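Why Does Wood Have Stripes?

Have you ever run your finger along a tabletop and followed the wavy lines? Maybe you found one that looked like a river, or a pointy mountain, or a big surprised eye. Those lines are called grain, and every single one of them was made by a living tree, out in the weather, growing a tiny bit at a time. How good is that!

Let's start inside the tree

A tree doesn't grow the way you do. You get bigger all over (arms, legs, ears, the lot). A tree gets taller only at the tips of its branches, and it gets fatter only in one thin layer just under the bark. That layer has a great name: the cambium. Say it out loud, CAM-bee-um. It's thinner than a slice of cheese, and it wraps right around the trunk like a sock.

In spring, when there's plenty of water and sunshine, the cambium gets busy and makes big, wide cells. These are like tiny drinking straws, and they carry water up from the roots. Wood made in spring is usually paler. Later in the growing season things slow down, and the cells come out small and squashed together with thick walls. That wood looks darker. Then the tree has a rest over winter, and in spring it starts all over again.

Pale, dark, pale, dark. One pale band and one dark band together make a growth ring, and in places with a proper cold winter, each ring is usually one year of the tree's life.

Reading the rings

Rings are like a diary! A wide ring often means a good year with lots of rain. A skinny ring might mean a drought, or hungry insects munching the leaves, or a big neighbour tree hogging all the light. Sometimes you'll even find a black scar where a bushfire went past and the tree healed over it.

Scientists who study rings are called dendrochronologists. (Yes, it's a mouthful. Try it with a biscuit in.) They don't need to chop a tree down either. They use a hollow drill to take out a sample as thin as a pencil, and the tree seals up the little hole by itself. Some trees have more than 200 rings to get through, so you want a magnifying glass and a comfy chair.

Here's a puzzle, though. Lots of trees in the tropics don't have a winter. It's warm all year, so they may just keep on growing, and their rings can be very faint or missing altogether.

So how do circles turn into stripes?

Rings are round, but the lines on a table mostly aren't. What happened?

It all depends on which way you cut. Think of a carrot. Slice straight across it and you get circles. Slice it the long way and you get long lines. Timber is just the same. Saw across a log and you see rings. Saw along it and those rings become stripes.

Now for my favourite bit. A tree trunk isn't a perfect tube. It's wider at the bottom and skinnier at the top, and it often has a bend or a bump. When a saw goes through it the long way, it slips in and out of the rings at a slant, and the stripes join up into tall pointy arches. Woodworkers call this pattern cathedral grain, after the pointy windows in old churches.

Make your own grain

You'll need modelling clay in two colours, and a grown-up with a butter knife.

Roll one colour into a fat sausage. Flatten the other colour and wrap it around the outside. Keep wrapping, swapping colours each time, until you have five or six layers. Now roll one end a bit thinner so it looks like a real trunk.

Ask your grown-up to slice a piece off the end. Rings! Then have them cut what's left the long way, a little off to one side of the middle. Look at the lines near the skinny end and see if they come to a point.

My friend Nantana Intarasuk tried this with her class, and Xuân Khúc pushed a pea-sized ball in between the layers before cutting. The lines bent right around it, the same way grain bends around a knot. A knot is where a branch once grew out of the trunk, so go and find one on a fence or a floorboard and you'll know exactly where a branch used to be.

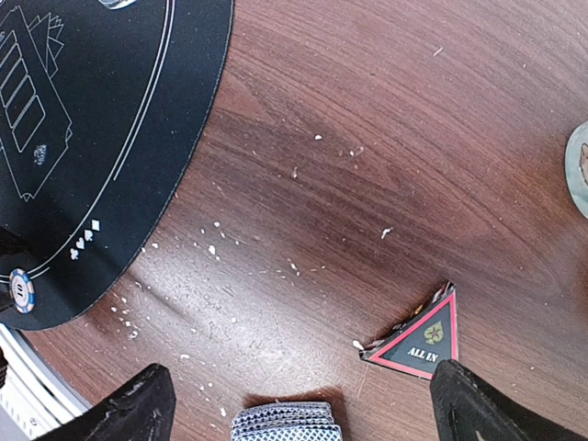 Once you've found a knot, try a rubbing. Lay thin paper over some bare timber, hold it still and rub gently with the side of a crayon. Old, weathered wood works best, as the soft pale bands wear away first and leave the hard dark ones standing up in ridges. You can feel them with your thumb!

Written by Ruby-Lee Kereama for Jullutia Kids | Contact us | © Jullutia | Back to top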